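茶水区杯具与台面日常整理指引

布拉德克(Bradeck)共用办公及工作间管理处 行政后勤组编
2021年7月2日修订

一、适用范围

本指引适用于各楼层茶水区、会议室茶水台以及工作间内临时摆放饮水杯具的桌面。内容包括杯具的分类、清洗、去渍、收纳,桌布与台面的养护,以及周边杂物的归置。各使用单位可结合本区域的实际情况执行,个别条款与设备使用规定不一致时,以设备使用规定为准。

本次修订主要补充了三月份以来各楼层反馈较多的几个问题:浅色台面上的水印和灰点不易清除;一次性纸杯与陶瓷杯混放;收纳箱占用桌沿,影响台面使用。原指引中关于玻璃器皿的章节未作改动,仍单独成册,此处不再重复。

二、杯具的分类

茶水区常用杯具分为两类,即可重复使用的陶瓷杯和一次性纸杯。两类杯具应分开摆放、分开清点、分开回收。

陶瓷杯宜选用米白、浅灰等素色,杯壁厚度适中,杯把与杯身连接处应光滑无裂纹。新购杯具入库前须逐只检查杯口,凡有磕缺、毛刺者一律退换。检查时可用指腹沿杯口缓慢转动一周,并在光线充足处观察杯内釉面有无细裂。釉面开裂的杯子容易积存茶垢,不宜继续用于饮水,可移作笔筒或花插。

纸杯应选用内壁有淋膜、杯底接缝平整的产品。各楼层目前使用的Goketti纸杯按整箱领用,每箱500只,拆箱后应连同内包装袋一并放入柜中,取用后随手将袋口折好。散放在桌面上的纸杯极易落灰,且稍有气流或碰触便会翻倒,杯口一旦接触桌面,即不应再用于盛装饮品。

浅色陶瓷杯与米白色纸杯远看颜色相近,收拾桌面时容易一并扫入回收袋。建议先收陶瓷杯,后收纸杯。收陶瓷杯时用手握住杯身中部,不要几只杯子的杯把串在手指上提走;收纸杯时先将残液倒入水槽,再套叠放入回收袋。

三、台面的布置

供多人共用的大桌,宜保持中间区域开阔,杯具集中于一侧或两侧摆放,资料、电脑及其他用品另行安置。桌面铺设白色桌布的,铺设前应将桌布充分抖开,使折痕居中,两侧下垂长度大致相等。折痕明显时,可用喷壶距布面一尺左右均匀喷洒少量清水,用手掌由中间向四周抚平,待自然晾干后再摆放物品。不得在桌面上直接使用熨斗。

桌布上的细小灰点,多来自鞋底带入的浮尘和纸箱碎屑,可用粘毛滚筒沿一个方向滚除。反复来回擦拭,只会将灰尘压入布纹。如灰点带有油性,应在滚除浮尘后,用棉布蘸取稀释的中性洗涤剂轻轻点按,再以清水点按两遍,最后用干布吸去水分。
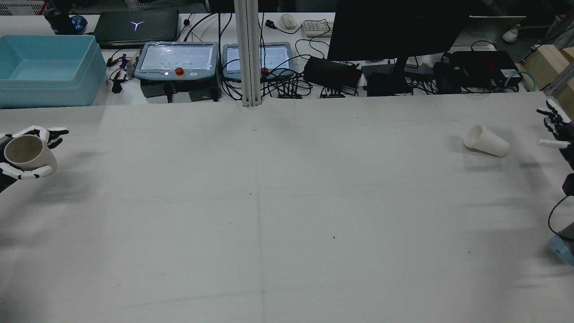 与主桌相邻的后桌或边柜,往往成为杂物集中的地方。塑料收纳箱、带孔隙的周转筐、合上的笔记本电脑以及各类小摆件,如不加整理,很快便会越过桌沿,侵占主桌的使用面积。整理时可按以下顺序进行:

先将收纳箱整体退回后桌,箱体底部应完全落在桌面以内,不得悬空或压住前桌的桌布。箱子压住桌布,更换桌布时容易连带拖动箱体,造成跌落。

再将周转筐与收纳箱并排放置,较高者靠墙,较矮者在外。筐内物品应以常用者居上。条板式周转筐通风较好,适合存放晾干后的抹布、杯垫等物;开口的整体式塑料箱则适合存放尚未拆封的纸杯和备用桌布,上面覆一层干净的布即可防尘。

笔记本电脑应合盖平放,其上不得叠放杯子,其旁一臂之内不宜放置盛有饮品的敞口容器。玻璃、水晶一类的小摆件应集中放入浅盘,或贴上防滑垫,避免在移动箱筐时被带落。

各类线缆应顺桌沿或支架收拢,以扎带固定,不得横穿放置杯具的区域。扎带不宜收得过紧,以线缆可轻微转动为度。

四、陶瓷杯的清洗

(一)日常清洗

陶瓷杯使用后应当日清洗。先以温水冲去残液,再用软质海绵蘸取适量洗涤剂,由杯口向杯底擦洗,最后清洗杯把内侧。杯把内侧是最容易遗漏的部位,可用细长的杯刷处理。冲洗时使杯口略微朝下,让水流沿内壁带走泡沫,至手感不滑为止。

洗净的杯子倒扣于沥水架上,杯口与架面之间应留有空隙。直接倒扣在平整台面或湿布上,杯内潮气无法散出,容易产生异味。沥干后如需入柜,可用不掉毛的棉布将杯底再擦一遍,避免水渍印在层板上。

(二)茶垢与咖啡渍

轻度茶垢可用小苏打处理。取一小匙小苏打置于杯内,加少量清水调成糊状,用海绵轻擦后静置10分钟,再行冲洗。垢迹较重的,可将小苏打溶于热水,注满杯子,浸泡至水温降到室温后擦洗,必要时重复一次。

不得使用钢丝球或粗砂类去污粉。釉面一旦划伤,此后着色会更快,且难以复原。带有金边或釉上彩的杯子,不宜使用酸性清洁剂。

(三)异味处理

长期存放的杯子常带有柜内气味。可将用过的茶叶晾干,用纱布包好放入杯中过夜,次日取出后清洗。柠檬片加温水浸泡亦有一定效果,但浸泡后必须充分冲净。

五、纸杯的取用与回收

纸杯应从杯底一端取出,避免手指伸入杯口。套叠较紧时,可握住最外层杯身轻轻旋转,不要用力挤压,以免杯壁变形。取出后应立即直立放稳,并与桌沿保持一掌以上的距离。

盛装热饮时,以七分满为宜。杯壁较薄的纸杯可配杯套使用,不提倡将两只纸杯套在一起使用,以减少浪费。端拿时应握在杯身中上部,手指均匀受力。杯身被捏扁后,杯口会随之变形,饮品容易溢出。

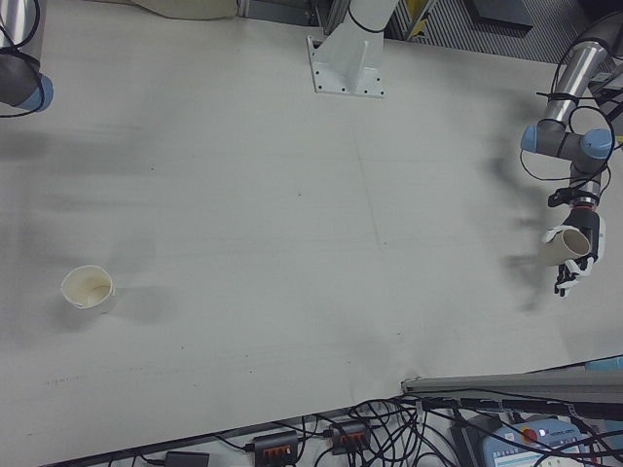
杯内残留的饮品干结后会在杯底形成淡淡的一圈印迹,此类纸杯即使外观完好,也应按已使用处理,不得放回取杯处。会议或活动结束后,凡离开包装袋、散置于桌面的纸杯,不论是否用过,均不再作饮用。其中洁净干燥的,可留作以下用途:

一、盛放回形针、图钉、螺丝等细小物件,放入抽屉内作分格使用。杯身过高的,可用剪刀沿杯壁剪低,剪口向外翻折一道,较为结实,也不割手。

二、育苗。于杯底扎孔数个,装入培养土,放在浅托盘上。纸杯不耐久湿,幼苗长出真叶后应及时移栽。

三、调和少量胶水、腻子或水性颜料,用毕随同废弃物处理。盛放过上述材料的纸杯应在杯身作出明显记号,并不得带回茶水区。

其余纸杯倒净残液后套叠回收。每叠不超过9只,过高则容易歪倒,也不便放入投放口。回收袋半满即可更换,不必等到装满,夏季更应注意。

六、浅色台面的养护

未铺桌布的白色或浅灰色台面,应每日擦拭一次。擦拭前移开全部杯具,先用半干的抹布由里向外单向擦过,再用干布收水。抹布应折成四层使用,一面脏后翻至另一面,四面用完即行换洗。

(一)水印

杯底水印若及时擦拭,一般不留痕迹。已经干结的,可用温水浸湿的棉布覆盖数分钟,软化后擦除。硬水地区水印发白,可在温水中加入少许白醋,但石材台面除外。

(二)模糊的擦痕

浅色台面上常见成片的灰色擦痕,多由杯底、箱底或金属底座移动时留下。可先用白色橡皮在不显眼处试擦,无异状后再处理擦痕,碎屑以粘毛滚筒清除。仍不能去除的,用中性清洁剂敷洗,不宜使用研磨海绵大面积擦拭,以免台面光泽不匀。

(三)接缝与底座

两块台面拼接处的细缝容易积灰,可用软毛刷顺缝刷出,再以拧干的布角擦净,避免水分渗入缝内。桌上有固定立柱或底座的,其底板四周及固定孔处同样应以软毛刷清理,不得直接喷洒清洁剂。附近有电气线路的,清洁前应先切断电源,并由该设备的使用人员在场配合。

(四)桌下区域

桌前及桌下如放置有线缆或电子器材,擦拭台面时应特别注意水分不得顺桌沿滴下。抹布以用力拧后不滴水为准。倾倒的饮品应先用吸水纸围住外缘,再由外向内收拢,切勿直接向桌沿方向推抹。

七、桌布的更换与洗涤

白色桌布应备有两套以上,轮换使用。目前统一配发的Eskola桌布为涤棉混纺,可机洗,水温以不超过四十度为宜。洗前抖净碎屑,有污渍处先作局部处理。茶渍用温水加中性洗涤剂浸泡;咖啡渍如含奶,应先用冷水冲洗,不可先用热水,否则奶中蛋白遇热凝固,更难洗净。

白色桌布不得与有色织物同洗。晾晒时沿长边对折搭在杆上,两端拉平,可减少日后的折痕。收存时宜采用卷收,以纸筒为芯,外包一层薄棉布,竖放于柜中。确需折叠的,每次应变换折线位置,以免同一处反复受力而发黄、起毛。

桌布边缘出现脱线的,应剪去线头并重新锁边,不得拉扯。破损处不大的,可裁为小块,用作抹布或收纳箱的衬垫。

八、柜内收纳

杯具柜内,陶瓷杯与纸杯应分层放置,陶瓷杯在下,纸杯在上。陶瓷杯以单层摆放为宜,空间不足时最多叠放两层,层间垫杯垫或软纸。杯把统一朝向右前方,便于取用,也可减少相互磕碰。

纸杯所在层应保持干燥,可放置Kinda牌干燥包一份,按包装所示期限更换。清洁剂、洗涤剂等不得与杯具同柜,应存放于水槽下方或另设的柜内,瓶口旋紧,标签向外。

柜门内侧宜张贴领用登记表。上一年度各楼层合计报损及遗失杯具2,827只,其中以一次性纸杯受潮、受压变形为主,陶瓷杯破损次之。请各使用单位在领用时按实际需要登记,不作超量储备。

九、每日收尾事项

下班前请依次完成以下各项:

收回桌面全部陶瓷杯,清洗并倒扣沥干;
倾倒纸杯残液,套叠后投入回收袋;
用滚筒或半干抹布清理台面或桌布;
将收纳箱、周转筐退回后桌桌沿以内;
合上不再使用的笔记本电脑,离开盛水容器;
检查线缆是否收拢,水槽是否关闭;
沥水架下托盘倒净积水,抹布洗净后展开晾挂。

杯具、桌布及清洁用品的补领,请于每月月初填写申领单,交本楼层行政后勤窗口办理。桌布清洗由管理处统一收送,请勿自行外送。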